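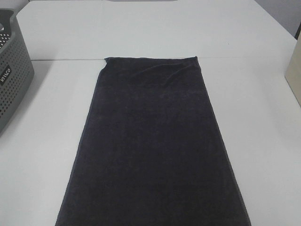

Bimanual towel and mixed-pile folding, pre-run safety and method checklist
Cell: Ostberg
Method under test: Drultness (two-arm fold policy with wrist-camera grasp selection)
Completed by: Siiri Toom
Revision: November

Marks used: OK, OK with comment, Open, N/A. Any item marked Open needs a name next to it before the next block of runs starts.

Section A. Cell and table

A1. Tabletop clean, no tape residue or loose threads from earlier runs. OK
A2. Table seam level to the touch across its full width. OK with comment
Comment: Level today. It had lifted on the left side last month and towels were catching on it when dragged. Check again after anyone leans on the far panel.
A3. Objects at the edges of the table outside the planned sweep of both arms. OK
A4. Emergency stop reachable from the operator chair and from the door side. OK
A5. Emergency stop pressed and released with both arms powered, arms held position. OK with comment
Comment: Right arm took a second reset in Ustura before it would accept commands. Same as the previous inspection. Logged, not blocking.

Section B. Arms and cabling

B1. Joint housings free of play when pushed by hand. OK
B2. Mounting plate screws tight on both arms. OK
B3. Cable loops clear of the joints through the full fold motion. OK with comment
Comment: Stepped through the lift at low speed and watched both sides. The slack at the wrists is enough for the high lift but I would not add any more. A longer loop could drop between the fingers and the cloth.
B4. Gripper fingers free of lint. OK with comment
Comment: Brushed out before the block. Dark terry sheds a lot. Clean every 200 grasps, and write the count on the sheet.
B5. Grip force limit set to the cloth value and not the rigid-object value. OK 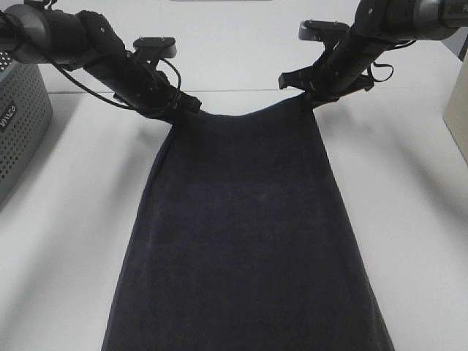

B6. Tension limit active during two-handed lifts. OK with comment
Comment: The method pulls the top edge until it reads a set tension and then lowers. With the limit off, the arms will keep separating until a corner slips, and the free arm jumps. Do not run the lift with this limit off, even for a single trial.
B7. Speed cap in force whenever a person is inside the floor line. OK

Section C. Method conditions

C1. Same policy checkpoint loaded on the run machine and named on the sheet. OK
C2. Starting states drawn from the printed list, not chosen by the operator. OK
C3. Failures kept in the record, including those stopped by hand. OK with comment
Comment: 2 stops by hand in the last block were first entered as "not run". They are now entered as failures. A stop by hand is a failure for the purposes of the result, whatever the reason for pressing the button.
C4. Total planned trials agreed before the first one. OK
Comment: 400 trials, split evenly between the baseline and Drultness. No early look at the totals.
C5. Fold scored by someone who does not know which method produced it. Open – S. Toom
Comment: The scorer can see the operator screen from the second chair. Move the chair or turn the screen.

Section D. Wrist cameras and pile work

D1. Lens wiped and mount checked by hand. OK
D2. Gripper fingers visible at the bottom corners of the wrist view. OK
D3. Blurred views handled by the grasp selector. OK with comment
Comment: The selector is supposed to wait for a sharp view before it commits. Grigaitė asked for this to be tested on a mixed pile, where straps, ribbing and several colors lie close together and a smeared view can be read as one item. Save every view the selector rejects, as well as the ones it accepts.
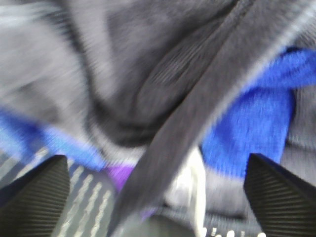
Item D3: wrist view with motion blur, gray knit-like fabric and a dark strap and blue cloth.

D4. Straps, cords and drawstrings treated as a snag risk. Open – S. Toom
Comment: The rule exists for people loading the pile but the method has no check of its own. Until it does, the operator keeps a hand on the stop for all pile trials.
D5. Wrist view and fixed view share one clock. OK

Section E. Release

Towel trials may go ahead once C5 is closed. Pile trials wait for C5 and D4, or for D4 to be accepted in writing with the hand-on-stop rule. Repeat A2, A5 and B4 at the start of each block.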